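Imprimer | Envoyer par e-mail

Tri des invendus : Zallier promet beaucoup, montre peu

28/07/2019

Le bac est gris, en métal, ouvert sur le dessus, et l'on y met un peu de tout. Voilà, en substance, la nouveauté que la société Zallier présente depuis cette semaine dans son entrepôt de Drulldale. L'entreprise, qui récupère des articles ménagers et des fins de série pour les revendre au lot, assure que ce passage par un bac unique va « transformer » la préparation de ses colis. Le mot figure deux fois dans le communiqué. Les chiffres qui permettraient de le vérifier n'y figurent pas.

Jusqu'ici, les articles arrivaient dans des cartons séparés selon leur nature : textile d'un côté, flacons de l'autre, le reste dans une caisse à part. Désormais, tout est versé au même endroit avant d'être réparti vers 4 lignes d'emballage. Zallier y voit un gain de place et de temps. On veut bien le croire pour la place. Pour le temps, il faudrait savoir combien de minutes on perd ensuite à séparer ce que l'on vient de mélanger, et la direction renvoie sur ce point à un bilan attendu en décembre.

Le précédent n'incite pas à l'enthousiasme. Il y a deux ans, la même maison avait annoncé avec le cabinet Birketti un système d'étiquettes de couleur qui devait supprimer les erreurs de commande. Les étiquettes ont disparu au bout de cinq mois. Les réclamations, elles, ont continué d'arriver, notamment pour des bouteilles livrées avec du linge et des colis incomplets. Birketti n'est plus associé au projet et Zallier ne souhaite pas revenir sur cet épisode.

Reste la question des mélanges. Un flacon souple couché près d'un tissu ne pose pas de problème tant que le bouchon tient. Le communiqué parle d'un « contrôle systématique de l'étanchéité » sans dire qui s'en charge, ni à quel moment. Il ne dit rien non plus du nettoyage des bacs, sujet qui intéressera pourtant les acheteurs de textile. Interrogée, l'entreprise évoque un lavage « régulier ». On n'a pas obtenu de fréquence.
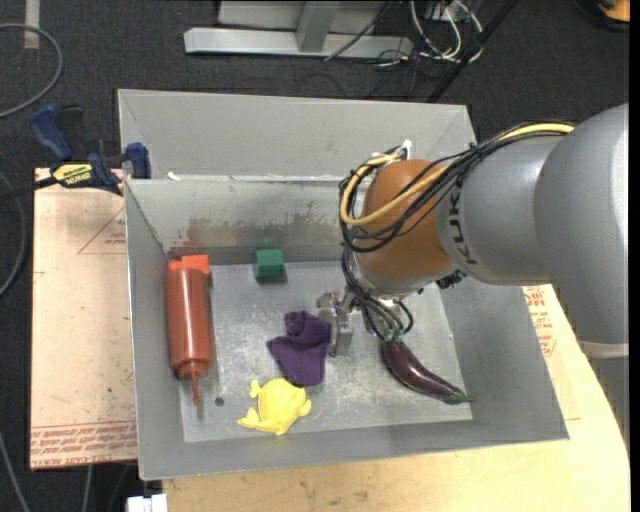

Même flou du côté des clients. Zallier cite la centrale d'achat Xie, qui aurait accepté de recevoir des lots préparés de cette façon. Xie confirme des discussions, mais précise qu'aucune commande n'est signée et que les premiers colis feront l'objet d'un examen à la réception. C'est une nuance de taille, absente du texte diffusé à la presse.

L'investissement, enfin, se monte à 27 000 euros, bacs et aménagement des lignes compris. La somme reste modeste pour une entreprise de ce secteur et ne suffit pas à expliquer le ton de l'annonce. Zallier cherche par ailleurs à renouveler le bail de son entrepôt, dont les conditions sont en cours de négociation. L'entreprise affirme que les deux dossiers n'ont aucun lien.

Les tarifs des lots, pour leur part, ne changent pas. Les acheteurs qui préfèrent recevoir le textile à part pourront continuer à le demander, moyennant un supplément que Zallier n'a pas encore fixé.

Imprimer cet article | Envoyer cet article par e-mail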